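Caderno da célula 2 – março, turno da tarde

Paragem do braço esquerdo na tarefa das garrafas. Escrevo já, antes que me esqueça da ordem das coisas, e porque a Khrystyna Savchuk pega nisto amanhã de manhã.

Tarefa: recolher garrafas de plástico da mesa e largá-las no caixote com saco. Braço esquerdo e braço direito a trabalhar ao mesmo tempo, controlador Nalus, política treinada na semana passada com os dados de Skerklow. Velocidade reduzida, como combinado.

Falha: no episódio 20 o braço esquerdo parou com erro 824 (binário excessivo na junta do punho) ao recuar de cima do caixote. Travões actuados, garra aberta. O direito continuou a mover-se mais um bocado antes de receber a paragem. Isto é o que me preocupa mais. O erro do punho é uma coisa, um braço a andar com o outro bloqueado é outra, e não devia acontecer com a configuração que temos.

Primeira hipótese: garrafa presa entre os dedos e o rebordo. Não havia nada preso. Vi o vídeo do punho duas vezes e a garrafa sai limpa.

Segunda hipótese: a conduta corrugada dos cabos. Com o braço recolhido faz uma curva folgada, mas quando ele se estica para o fundo da mesa e roda o punho ao mesmo tempo, a folga acaba. Desliguei a potência, soltei os travões e levei o braço à mão até à pose do erro. Sente-se a conduta a puxar nos últimos graus. Marquei o ponto com fita e fotografei com o telemóvel (está na pasta partilhada, subpasta punho).

Terceira hipótese, que não excluo: saco do caixote apanhado por um dos dedos. O saco faz dobra por fora do rebordo e a garra passa muito perto. Não encontrei rasgões, mas troquei o saco antes de me lembrar de o guardar. Erro meu.

O que fiz:
Passei a abraçadeira da conduta um furo para trás. Ganhou folga, mas o arco fica mais alto e convém ver se não toca na estrutura.
Limitei a rotação do punho a 41 graus para cada lado na zona do caixote.
Subi a altura de largada.
Reiniciei o registo do controlador e guardei o antigo sem o alterar.

Repeti com a mesa cheia, garrafas misturadas e deitadas, uma já amachucada, braço direito a trabalhar no monte e esquerdo no caixote. 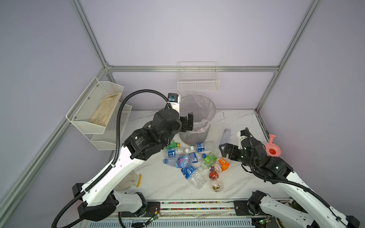
Khrystyna respondeu por mensagem que a abraçadeira não resolve a questão de segurança e que, por ela, a célula não volta a correr com os dois braços enquanto a paragem do direito não vier pelo circuito físico. Pediu também que o limite do punho fique escrito no ficheiro de configuração e não só na consola, porque na consola perde-se ao reiniciar.

Tem razão nas duas coisas. O limite já está no ficheiro, com comentário. Quanto à paragem: segui os fios e o sinal do direito passa pelo software, tal como ela desconfiava. O esquema que veio da Tunbridge mostra os dois braços em série no relé, portanto ou o esquema está desactualizado ou alguém mexeu na caixa. A Drahomíra Skála fez a última alteração registada, vou perguntar-lhe antes de abrir seja o que for.

Até lá, só um braço de cada vez. Deixei o direito sem potência e com etiqueta no interruptor. Quem precisar dos dois fala comigo primeiro.

Por fazer:
– medir o tempo entre o erro num braço e a paragem do outro, com o registo antigo
– pedir à Shevchuk uma conduta mais comprida, a actual está no limite mesmo com a abraçadeira recuada
– guardar os sacos usados quando houver erro, com o número do episódio escrito
– ver se o 824 aparece em registos anteriores. Tenho ideia de o ter visto em fevereiro, sem paragem, mas não o anotei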